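Read the Translator's Note Last

I have a bad habit with books in translation, and I've decided to stop feeling guilty about it. I skip the translator's introduction. All of it. I go straight to page one, and if the thing runs to 23 pages with footnotes I skip it faster.

For years I thought this was laziness. I studied comparative literature, so I was trained to believe that you read the front matter first, the way you wash your hands before dinner. My old seminar leader would open class by asking what the introduction had said about the source text, and those of us who had gone right to the story would stare at our pencils.

What changed my mind was Nillia. If you haven't read it, it's a short novel about two sisters who inherit a ferry, and Adelmo Ferraro's English version came out with a preface that gives away the drowning in the second paragraph. The second paragraph! I know it does because I went back and read it afterward, still sniffling, and I was furious on behalf of everyone who had done things in the proper order. Ferraro is a wonderful translator. His ferry sisters talk like people I grew up with, all half-finished threats and leftovers. But he wrote that preface for readers who already knew the book, and I wasn't one of them yet.

I wrote to him about it, by the way. He was very nice. He said the publisher wanted an introduction that teachers could assign, and that he'd have put it at the back if anyone had asked him. So there you go.

The usual argument on the other side is that a translated book needs a frame. You are reading across a gap, the argument says, and somebody should tell you how wide it is. I get that, I do. When I read Lougher for the first time I missed that the two brothers switch from the formal "you" to the familiar one about halfway in, and that switch is pretty much the whole plot. The English can't show it. The translator handled it by having one brother start using a nickname, which I noticed and thought was sweet and then forgot. The note explained everything. I read the note last, and then I read the book again over a long weekend in May, and the second reading was so much better than the first that I'd recommend doing it exactly this way to anybody.

But look at what happened there. I got to be wrong first. I got a whole reading where I thought Lougher was a cozy book about brothers, and then I got a second one where it was a cruel book about brothers, and I own both of them now. If I'd started with the note I would have had only the cruel one, and I'd have spent the first half waiting for the pronoun to drop.

There's a snobby version of my position that says notes are for people who can't read. I don't hold with that at all. I love notes. I love the fussy ones best, where somebody spends a page and a half on one word for a kind of soup. The translator of Flimavel counted 91 different words for rain in the original and got them down to 23 in English, and she lists the ones she lost, and I have read that list out loud to friends at parties (yes, I still get invited to parties). I just want to come to it hungry, after the book has already puzzled me. 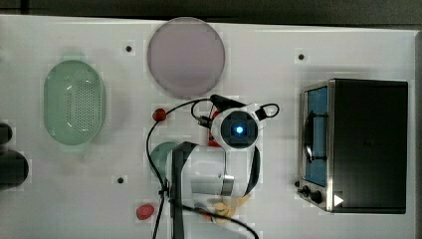
A pink plate, a green colander and a toaster oven, with a robot arm at work among them.

Teachers will say that students need help up front, and maybe some do. I taught an evening class for a while, and we tried Gemel with no preparation whatsoever. It's some 700 pages long, it has a family tree with three people named the same thing, and I fully expected a mutiny. A few people did grumble. But the talk we had in the first hour was looser and stranger than anything I'd heard in a seminar room — one woman had decided that two of the namesakes were the same man lying about his age, which is wrong, and which I now think about every time I pick the book up. She wouldn't have come up with that after reading the introduction. The introduction has a chart.

So my request to publishers is small. Leave the notes in, pay the translators properly for writing them (please!), and move them to the back. Put a line at the front saying they're there. If there's something a reader can't manage without, like how to say a name or what year it is, give it half a page and stop before anyone drowns.

And if you're holding a copy with the introduction still up front, you have my permission to flip past it. Stick a bookmark in there and come back when you're done. Ferraro told me he's writing the notes for his next one as an afterword, and I've already promised him I'll read every word, after I've read the book.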